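Nikirari sewing room, table and worktop check, September

I do this one on a Sunday, before anybody's in, with a mug of tea kept well away from the cutting table. Malcolm Bainbridge wrote the original list and I've been scribbling on it ever since, so bear with me!

1. Walkways clear
OK. One bag strap sticking out by the door, tucked back under the bench.

2. Plugs and leads
OK, mostly. The iron lead is going a bit stiff near the handle (not frayed, I had a good look) but I'd like a new one before winter. Rekia do them, or they did.

3. Worktops clean and sound
OK. I wiped the white top down and ran my palm over it both ways for snags, and didn't find any. We want a plain matt finish that doesn't throw the light back at you, so please, no spray polish. Elsie Whitlock used some in the spring and the silk slid about like a fish. 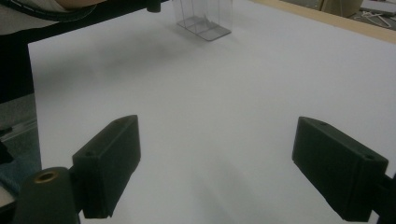

While I was at it I felt along the underside as well, where pins like to hide. Found two and put them in the tin. If you're doing this check, use a magnet, I was daft and used my fingers.

4. Table legs and fixings
Needs doing. The Flandeo table rocks if you lean on the window end. I've folded some card under it for now, but it wants the bolt tightening properly. Limit on that table is 300 kg, it says so in the booklet, so it isn't us overloading it.

5. Scissors and cutters put away
OK. All 19 pairs on the rack, blades down. Lovely.

6. First aid box
Plasters low again. I've asked for more of the fabric sort.

7. Fire blanket and exit
OK. Blanket on its hook, door opens with one push.

Next check is Elsie's. The bolt key is in the top drawer, left side, under the tape measures.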